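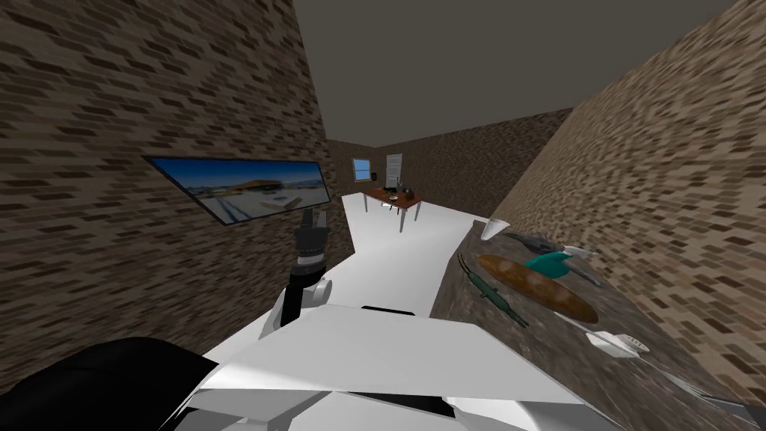

About Us

6 min read

Dunbar Equipment Planning helps schools, small manufacturers and test labs decide what automation equipment to buy, when to buy it, and how much to set aside for the years after. We don't sell robots and we take no commission from firms that do. Our clients pay a fixed fee for a written plan, and the plan belongs to them.

The firm was started by Torquil MacKinnon, who spent the earlier part of his career in plant maintenance. His job there included keeping a list of machines that had been bought in a hurry. Most of them worked. Several could not be moved through the door of the room they were meant for, and one needed a power supply the building did not have. The first planning form we used was a cleaned-up copy of that list, turned into questions.

What we do

A planning job has four stages. The first is the task record. We ask the client to write down what the robot has to pick up, where the object sits, where it has to go, and how often. Items are listed by size, weight and surface. A long light item, a small cup and a flat tray ask different things of a gripper, and a budget that covers only one of them will have to be reopened.

The second stage is the room. We record floor area, door widths, ceiling height, counter and desk heights, outlet positions and floor load. From these we build a simulated room and place a robot model in it. Reach, turning space and camera view are checked at each work surface before any quote is requested. Narrow rooms get extra time at this stage. A mobile base with two arms needs more side clearance than its data sheet suggests, as the sheet normally gives the width with the arms folded.

The third stage is the cost sheet. It has separate lines for the base, arms, grippers, sensors, computer, safety equipment, shipping, installation, training, spare parts and service. Software licenses are listed by year. We also ask for a line for staff time, in hours, and we return the sheet if that line is blank.

The fourth stage is the purchase schedule. It sets the order in which equipment is bought and the tests that must be passed before the next payment is released. Clients can stop after any step and keep what they have.

Why we simulate first

Simulation is cheap compared with a wrong order. A changed counter height takes a few minutes in a model. In a finished room it takes a carpenter. We run every candidate robot through the same set of tasks in the same room, so that the results can be placed side by side.

The standard test set, called Proker, has 413 tasks. Most are short: reach, grasp, lift, place, return to a rest position. The rest combine two or more of these with a drive between surfaces. A full comparison for one room comes to 3000 runs per robot model. We report the completion rate, the time per task and the number of contacts with walls or furniture. Failed runs are kept and given to the client with the others.

Simulation has limits, and our reports state them. Friction and soft materials are approximated. Lighting is simpler than in a real building. Cable drag is left out. For these reasons we never use simulated results alone to justify a final payment – the acceptance test is always done on the delivered machine, in the client's room, with the client's objects.

How we handle budgets

We plan over five years. In our experience the purchase price is the easiest number to get and the least useful one on its own. Grippers wear, batteries lose capacity, and a service contract that looks optional in the first year may be needed by the third. Each plan carries a reserve, held on its own line so that it is not spent on accessories.

Where funds are short we look at leasing, at buying one arm before the second, or at waiting. Some of our plans recommend no purchase. The fee is the same.

Our people and tools

The company works in two groups. The Gostutov group handles rooms, measurement and simulation. The Burov group handles cost sheets, supplier quotes and contracts. The names come from the two small firms that merged with ours, and we kept them because clients already used them. Every plan is signed by one person from each group, and neither can change the other's figures without a written note.

Our price file holds 1301 entries, covering complete robots, single arms, grippers, mounts, batteries and common spares. It is revised each August. Quotes older than one year are marked as expired and are not used in a new plan.

Working with us

To open a job we need a floor plan with dimensions, a list of tasks, the name of the person who approves spending, and the date on which the funds must be committed. Hand-drawn floor plans are accepted if the dimensions are written on them. Object samples may be sent by mail, except for batteries and anything perishable.

Planning requests for the next budget year close on 2nd November. Requests that arrive later are placed in the following round – a room check without a cost sheet can still be booked at any time of year.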